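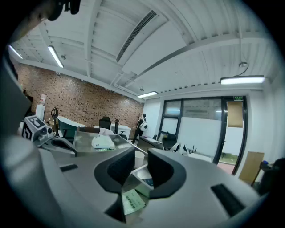 Gripper over the bench, green card between the fingers.

June, Saturday, bench 2

Large-format plotter from the Stollelow office, the one with banding on the left third of the sheet. Érica had it Thursday and ran two head cleans with no change. Picked it up from her notes.

Powered on 9:40. Initialization normal, carriage homes, no error on the panel. Printed the nozzle check on plain bond. Black complete. Cyan complete. Magenta has gaps in the lower part of the pattern, same gaps on three prints in a row, so not air moving through the line. Yellow complete.

Banding doesn't match the magenta gaps though. Gaps would show across the full width and the bands stop a third of the way over. Two separate faults, I think. Left the magenta for later and went after the banding.

Took off the top cover and left side cover. Left side cover has a hidden tab at the back that the manual doesn't show – push in from below before pulling, the last person broke one corner of it. Encoder strip had a smear of grease on it from the left end to a bit past the cap station. Wiped it with lint-free cloth and distilled water, then dry cloth. No alcohol on these strips, it takes the marks off. Checked the strip tension spring, seated properly, no stretch that I can see.

Grease is coming off the carriage rail. Somebody has put far too much on it and it isn't the right grease either, it's yellowish and stringy. Cleaned the whole rail back to bare metal and put on a thin film of the Tóth light grease from the drawer. Moved the carriage by hand end to end several times and wiped off what collected at the ends.

Test print after: banding gone on the left. Ran the 300 dpi gray ramp and the line grid. Grid lines straight the whole way across.

Magenta. Removed the cap assembly and looked at the rubber. Magenta/yellow cap has dried ink on the rim and a nick on the inner edge. Cleaned it but the nick is still there, and when I did the syringe test the seal leaked down slowly. It needs a cap. We have none. Sorstead list them as a full assembly only, Rodrigo says Dristska used to sell the rubber alone and he will call them Monday. If they don't, order the assembly, the customer already agreed to parts.

Meanwhile soaked the head on the parked side with cleaning fluid on a folded pad, 100 minutes, then one normal clean. Nozzle check now shows magenta with only a couple of missing segments. Better than this morning. Won't do the strong clean until the cap is replaced, it would just fill the waste pad and pull air.

Waste counter: read it in service mode, not near the limit. Pads look wet on the right side but not up to the edge. Did not reset anything. Érica, please don't reset it either until the pads are changed.

Paper feed. Not on the ticket but the sheet skews slightly on A1. Pinch roller 3 from the left turns stiffly compared to the others. There was a curl of label backing wound around the shaft, pulled it out with tweezers. Turns freely now. Skew test on A1 afterward, edges parallel as far as I can measure with the steel rule. Try it again on roll media, I only had cut sheets.

Screws from the left cover are in the magnetic dish. The long one goes at the back bottom. A short one in that hole will hold for a while and then strip.

Firmware left as is. The newer one changes the feed calibration menu and I don't want to be comparing numbers across two versions with a bad cap.

Still open:
Cap or cap assembly, Rodrigo to call
Strong clean after cap is fitted, then nozzle check x3
Roll media feed test
Replacement left cover or glue the corner, ask Stollelow which they want
Buy more of the Tóth grease, tube nearly finished

Covers are back on loosely, top cover with no screws. Powered off 4:15, head parked and capped. Don't lift the machine by the left cover – use the base.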